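Who Should Hold the Robot's Hand?
Opinion
February 26, 2020
By Andor Csonka

The Foseck office spent most of January deciding how its operators should teach a robot a new task. Two methods were under review. In the first, a person takes hold of the arm and moves it through the job while the controller records the joints. In the second, the person sits at a station and drives the arm remotely, watching through the cameras. The office has now settled on remote control for all new work, and the Tevholm site is expected to follow by summer. I believe the decision was made too quickly and should be reopened.

The case for remote control deserves a fair statement. It keeps the teacher's hands and sleeves out of the recording. The operator sees only what the robot will later see, so a demonstration cannot depend on something visible to a person standing beside the table but hidden from the robot. It also allows one trained operator to serve several sites. These are serious advantages, and the staff who argued for them did so carefully.

My concern is with what the operator gives up. A person guiding an arm by hand feels a part catch before it jams. The wrist meets resistance, the hand eases off, and the correction goes into the record. At a remote station without force feedback, which describes every station we own, the operator learns of contact by looking for it, and by then the correction is late. 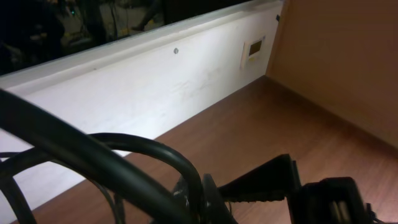 A late correction is still recorded, and the robot will learn it along with everything else. I reviewed 120 demonstrations from the Lennox trial, in which a fitted cover had to be pressed into place. The remote recordings contained many short pauses and small backward movements just before contact. The operators were being prudent. A policy trained on those recordings will hesitate in the same places, and the customer will ask us why.

Supporters of the new rule reply that volume will solve the problem. The plan calls for 3,000 remote demonstrations before the end of the year, and it assumes that the awkward ones will be outweighed by the good. I am less confident. If every operator lacks the same sense, every operator is likely to make the same kind of error, and collecting more of it does not average it away.

There is also the matter of training people. A new employee at Ostach can guide an arm acceptably by hand after 3 short sessions. The same employee needs 10 before the remote station feels natural, and some capable people never become comfortable with it. A rule that shuts out experienced assemblers, who know the work better than any of us, ought to have a stronger justification than the convenience of scheduling.

I do not ask that remote control be abandoned. It is the right choice for reaching, sorting and carrying, and wherever a person should not stand close to the arm. For insertion, pressing and wiping, hand guidance should remain available, and the choice should rest with the person giving the demonstration. The written procedure should also require that each recording be labeled with the method used. At present it is silent on this point, and the two kinds are stored together.

The procedure comes up for signature next quarter. Sites that have relied on hand guidance should send in their comments before then, with recordings attached.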